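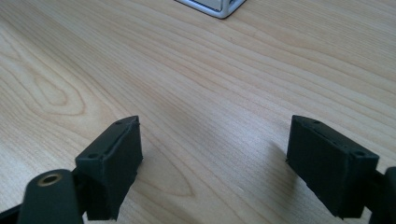

The community workroom in Sosasthorpe has new work tables, and from this week they are open to all residents. The tables come from Conunwood, a small furniture workshop in the next valley, which delivered 14 of them. The old tables were used for so many years that the paint was gone in many places, and the legs were repaired again and again. The new tops are light wood, and the workroom decided to leave them without a cloth. Each table cost 347 dollars, and the money was collected since February.

The tables will be used for sewing, model building and the repair evenings, which start again on Nov 10, 2020. Six of them stay in the front room – the others go to the room next to the garden, where the Katayama paper folding course meets. Groups can reserve a table at the desk for up to six hours.
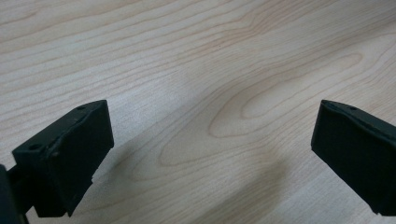 Pale wood for the new tabletops in Sosasthorpe.

Visitors are asked to put a mat under hot tools and glue. Kindesum, the shop on the main street, gave 400 cork mats for this purpose, and they can be taken from the shelf near the door. The old tables are free for anyone who can carry them away.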